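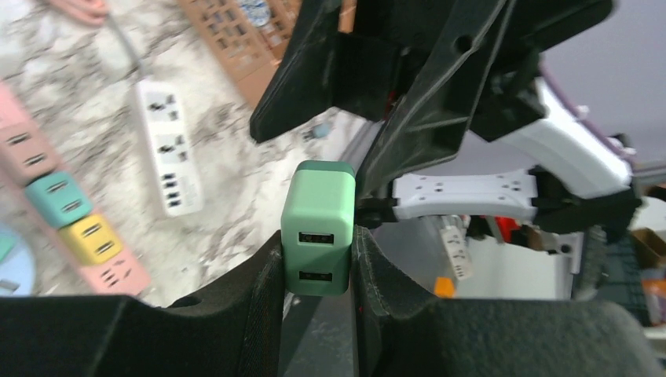 보도자료

2025년 9월 22일

파이바 지역투자포럼, 오는 12월 토리츠 컨벤션홀에서 개막
주제는 "우리 동네에 투자하세요, 준비는 끝났습니다"

안녕하세요, 파이바 기초지자체 연합 사무국에서 대외협력을 맡고 있는 크레미우다 코티뉴입니다. 보도자료를 이렇게 편하게 써도 되나 싶지만, 지난번에 딱딱하게 써서 보냈더니 기자님들이 "그래서 뭘 한다는 거예요?" 하고 전화를 주시더라고요. 그래서 이번엔 제가 말하듯이 쓰겠습니다. 인용하실 때 알아서 다듬어 주세요!

올해 12월, 파이바 지역투자포럼이 토리츠 컨벤션홀에서 이틀 동안 열립니다. 연합에 속한 시와 군 23곳이 모두 참가합니다. 사실 전원 참가는 처음이에요. 작년까지는 예산 심의 일정과 겹쳐서 빠지는 곳이 꼭 있었는데, 올해는 의회 일정표부터 받아 놓고 날짜를 잡았습니다(이 날짜 잡는 데만 봄이 다 갔습니다). 개막식은 첫날 오전이고, 연합 의장의 인사말 다음에 바로 사업 설명으로 넘어갑니다. 축사는 두 분으로 줄였습니다. 작년에 오셨던 분들은 왜 줄였는지 아실 거예요.

포럼에 나오는 사업은 모두 100건입니다. 상하수도 정비, 공영 주차장, 전통시장 현대화, 폐교 활용, 농산물 저온 창고, 버스 차고지 이전까지 종류가 정말 다양해요. 저는 개인적으로 보르넬군의 옛 정미소 부지 사업을 응원하고 있는데, 사무국 직원이 특정 군을 편들면 안 된다고 해서 여기까지만 하겠습니다. 사업마다 토지 소유 관계, 인허가 진행 상황, 예상 사업비, 담당 부서 연락처를 한 장짜리 요약서에 담았습니다. 요약서 양식은 23개 시군이 똑같이 씁니다. 예전에는 어떤 곳은 마흔 쪽, 어떤 곳은 반 쪽을 가져와서 비교가 안 된다는 투자자분들 말씀이 많았거든요.

이틀 일정은 이렇게 짰습니다.

첫째 날 오전: 개막식과 연합 공동 발표
첫째 날 오후: 시군별 사업 설명, 기반시설과 교통 분야
첫째 날 저녁: 참가자 저녁 식사(토리츠 시장 상인회에서 준비합니다. 순대국 꼭 드세요)
둘째 날 오전: 시군별 사업 설명, 농업과 관광 분야

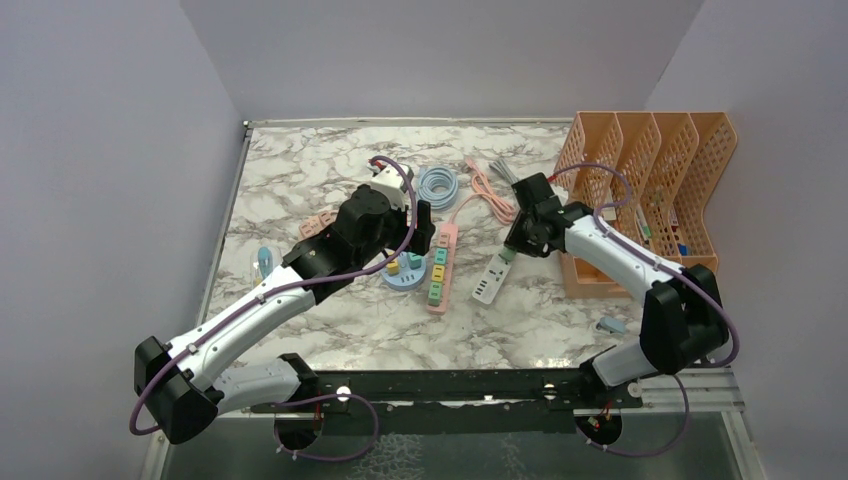 둘째 날 오후: 일대일 상담과 투자의향서 서명

일대일 상담은 한 팀에 25분씩이고 사전 예약제입니다. 현장 예약도 빈자리가 있으면 받지만, 작년에 점심 전에 다 찼으니 미리 하시는 걸 권해 드려요. 상담 자리에는 시군 담당 과장이 반드시 나옵니다. "검토해서 연락드리겠습니다"만 듣고 돌아가셨다는 분들이 계셔서, 올해는 그 자리에서 답할 권한이 있는 분이 나오도록 연합 규정에 아예 적어 넣었습니다.

이번 포럼에서 제가 제일 신나는 부분은 소액 주민 참여예요. 트레덴시가 시범으로 공영 주차장 사업에 주민 투자 몫을 떼어 놓았고, 지금까지 관심 등록을 하신 주민이 3098명입니다. 솔직히 저희는 훨씬 적게 예상했어요. 등록 창구 전화가 이틀 동안 불이 났고, 저도 옆자리에서 같이 받았습니다. 둘째 날 오전에 트레덴시 재정과에서 구조와 위험 요소를 설명하는 시간이 따로 있습니다. 원금 보장 상품이 아니라는 점도 그 자리에서 분명히 말씀드릴 예정이니, 관심 있는 분들은 꼭 듣고 결정해 주세요.

행사장 좌석은 1000석입니다. 참가비는 없고, 저녁 식사만 따로 신청하시면 됩니다. 토리츠역에서 컨벤션홀까지 셔틀버스가 양일 모두 다니고, 수어 통역과 휠체어 좌석도 준비합니다. 휠체어 좌석은 신청서에 표시해 주시면 앞쪽으로 잡아 드려요. 주차장은 넓지 않아서 가능하면 기차로 오시면 좋겠습니다.

기자님들께도 부탁 하나 드릴게요. 취재 등록은 일반 참가 신청과 창구가 다릅니다. 사무국 홍보 담당 앞으로 매체명과 인원, 촬영 여부를 알려 주시면 출입증을 만들어 두겠습니다. 시장님이나 군수님 인터뷰는 첫날 점심시간에 몰아서 잡고 있으니 희망하시는 분을 같이 적어 주세요. 사업 요약서 묶음은 개막 일주일 전에 등록하신 매체에 먼저 보내 드립니다.

자주 받는 질문도 하나 붙여 둡니다. 문의 전화의 절반이 이 내용이라서요. 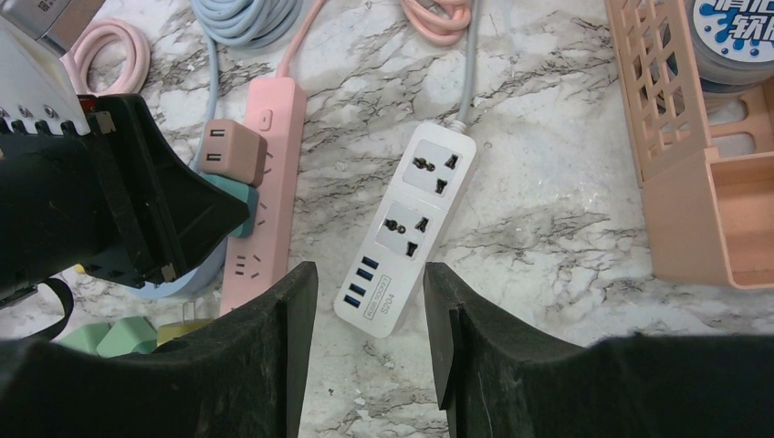
문: 우리 지역에 살지 않는 개인이나 다른 지역 업체도 참가할 수 있나요?

답: 사업 설명과 일대일 상담은 거주지나 본사 위치와 상관없이 누구나 신청할 수 있습니다. 다만 트레덴시 주민 투자 몫은 트레덴시에 주민등록이 되어 있는 분만 대상입니다.

그 밖에 궁금한 점은 파이바 기초지자체 연합 사무국 대외협력팀으로 연락 주세요. 제가 자리에 없으면 메모를 남겨 주시고요, 그날 안에 꼭 전화드리겠습니다.

담당: 크레미우다 코티뉴, 파이바 기초지자체 연합 사무국 대외협력팀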